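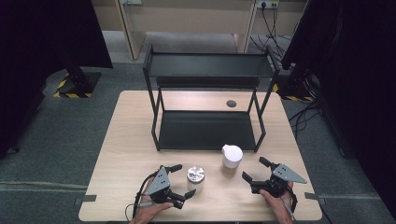 The desk, with a black two-tier rack standing on it.

Gridell desk rack, two tiers, black: six weeks on

I have wanted a second level on my desk for years, and I'd always talked myself out of it because the racks I'd seen in shops were either huge or wobbled if you breathed near them. Then I spotted the Gridell in the window of the little office supplies place in Ploduldale, went in to prod it, and came out with one under my arm. It cost me 39 pounds and I've not regretted a penny of it!

Some background on how I work, as it matters for what I say next. I do bookkeeping for small shops, mostly from home, and my desk has to hold a laptop, a printer, two or three open folders and whatever I'm eating. Paper is the real trouble. Every client seems to send me a carrier bag of receipts in October and expect it all back sorted in a fortnight. Before the rack I kept my folders in a tower on the floor and my back told me about it.

Putting it together was easy. You get the frame pieces, the shelves, a bag of bolts and one hex key, and the leaflet has drawings only, no words at all (I prefer that, the translations are usually dreadful). I had 13 bolts in the bag and used 12, so either there's a spare or I'm about to have an accident. I did get one cross-piece upside down and had to undo half of it, entirely my own fault for having the radio on.

Tip for anyone else building one: leave everything finger-tight until the whole thing is standing on a flat surface, then go round and tighten. I tightened as I went the first time and it rocked. Second time, solid as you like.

So what do I love? The height between the shelves, mainly. A full lever arch file won't stand up in there but it lies flat beautifully, and you can get a good stack in. My printer paper lives on the bottom now, a whole ream of 500 sheets plus the half-used one, and the post trays go on top where I can reach them without getting up. I also love that it's open on all sides. I had a closed wooden unit before, a Preltden, very handsome, and I lost an entire quarter of somebody's invoices down the back of it.

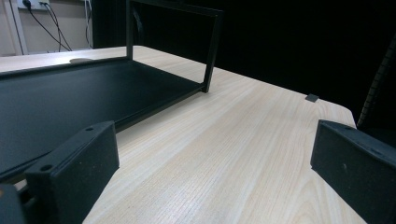

Light wood desktop, close up.

A word about the surface you put it on. My desk is soft enough to mark if you look at it crossly, so I was nervous about the feet. I bought a sheet of sticky felt and cut out little squares for underneath, and so far there isn't a scratch. I do wish Gridell put felt in the box, it would cost them next to nothing.

Other grumbles, and they're small. The matt black shows dust by the second day, so you'll be at it with a cloth more than you'd like. The edges underneath the shelves could be smoother. And pens roll straight off the top shelf, so get yourself a pot.

I looked at the Ďurica one as well, with three levels and a drawer. Lovely thing, but it would have blocked my window and I like seeing who's coming up the path. If you've got a deeper desk and more patience with drawers, go and have a look at it.

For me the Gridell is a cracker. I'm already wondering whether a second one would fit in the kitchen for the plates. Four and a half stars, and the missing half is for the felt.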